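Scrunched paper vs folded for packing mugs and plates, who's right?
4 min read

**teapot_tess**
Moving in March, three bedroom to a two, whole kitchen to wrap. Partner folds the brown paper flat round everything like a Christmas present. I scrunch it and stuff it. We have had words. Got 90 sheets of the tan stuff from Surnwood and I'd like not to waste it. What do you lot do?

**marrowfat**
Scrunch. Always scrunch. Flat paper does next to nothing, its the air in the folds that takes the knock. Ball in the bottom of the box, ball inside each mug, balls down the sides.

**halfpint_hal**
Depends what it is. Plates I fold, one sheet between each and stand them on edge. Mugs and glasses scrunch. You'll be there till midnight if you gift wrap a mug.

**GreyGable**
Disagree with marrowfat a bit. Scrunched paper settles. Pack a box tight, leave it a week in the hall, lift the lid and theres a gap you could get a fist in. Then things rattle. Did this with my mum's dinner set, lost two side plates and a gravy boat. Folded and tight for me now.

**marrowfat**
Then you're not using enough! Or scrunching too hard. You want it loose-ish, like a cabbage. Squash it to a golf ball and it's no use to anyone.

**GreyGable**
I used plenty thanks

**teapot_tess**
This is exactly how it goes in our kitchen. Does the weight of the paper matter? Surnwood stuff feels thin. Jarnell do a heavier one but it's dearer.

**halfpint_hal**
Had both. Jarnell holds its shape better once crumpled, you can use it again at the other end or shove it in the loft for next time. Thin stuff goes limp after one go. For a straight house move across town, thin is fine, just double it.

**copperkettle**
Newspaper. Free. Why is anyone paying for paper

**halfpint_hal**
Ink on the plates. Then you wash the lot when you're knackered and can't find the washing up liquid.

**copperkettle**
I wash it all anyway, been in a box hasn't it

**plumline**
Pack for a small pottery so do this most days. One crumpled sheet in the cup, one round the outside, handle gets its own twist. Box lined top and bottom. Shake it gently before you tape, if you hear anything open it up and add more. GreyGable is right that it settles, marrowfat is right that it's usually underfilling. Sent out 121 parcels before Christmas and had one come back chipped, and that was a teapot lid, which are a menace.

Set yourself up on a clear table, too. White or pale if you've got one, easier to spot bits of chipped glaze. Bins either side so you're not reaching down to the floor all day. My back went the first year.

**GreyGable**
OK the shake test is fair. Never bothered with that.

**teapot_tess**
Teapot lids noted, with feeling. Plumline how big a sheet for one mug? Ours look huge.

**plumline**
Tear them in half. Full sheet only for bowls and jugs. Crumple first, open it out, crumple again, it goes softer and grips better. Half sheet done that way fills a normal mug no bother.

**marrowfat**
double crumple!! yes. Meant to say that.

**Dorno_dave**
Tea towels and jumpers. You've got to move them anyway. Only used paper for the glasses last time, 30 quid saved.

**copperkettle**
finally some sense

**halfpint_hal**
Jumpers are good till you need a jumper on the first night and it's round the casserole dish in box 40.

**teapot_tess**
Ha. Right, going with halves, double crumpled, shake test. Partner is allowed to fold for the plates. He's claiming that as a win. Will need to buy boxes next, the Smadi ones any good or do the bottoms drop out?

**plumline**
Fine if you tape the bottom twice, across as well as along. Don't put books in the big ones.

**GreyGable**
Seconded on the books. Also write KITCHEN on the side, not the top, you can't see the top once they're stacked.

**marrowfat**
Tess this is the sort of ball I mean, creased all over but still with some puff in it. Don't go any tighter 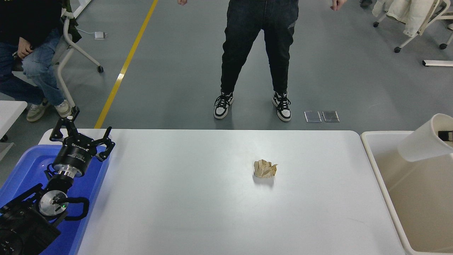
**More in Moving and Storage: Do wardrobe boxes earn their keep?**

**larchlane**
Got quoted for six of these and nearly fell over. Anyone just used bin bags over the hangers? Coats mostly, one suit. Short move, same town.

**halfpint_hal**
Bin bags, hole in the bottom for the hooks, tie the other end. Done it twice. Lay them flat on the back seat.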